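Poltstead laundry moves folding to new tables

April 5, 2025

The Poltstead linen service has moved its folding work into the former packing room on the ground floor. The change took effect this week and covers all flat goods except fitted sheets, which stay upstairs until September.

The room has 3 folding tables, each set at the same height. Linen arrives from the dryers in carts, is folded by hand and goes to the shelves in stacks of 22. The service handles 3,000 pieces a week, most of them for guest houses and small clinics.

Supervisor Vasanthi Gamage said the old room forced staff to carry finished stacks down a flight of stairs. "A thick fold does not hold its shape if it is carried far," she said. "It has to be set down flat and left alone."

Work instructions were also revised. Folded edges now face the aisle – the earlier rule had them facing the wall – and stacks are checked at the shelf by a second person. 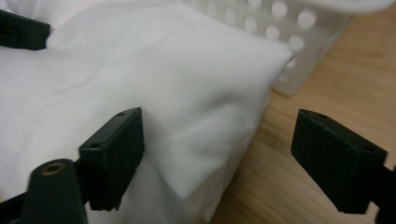 White fabric in thick, rounded folds on a light wooden table.

Noreen Mac Carthaigh, who runs deliveries, said pickup times are unchanged.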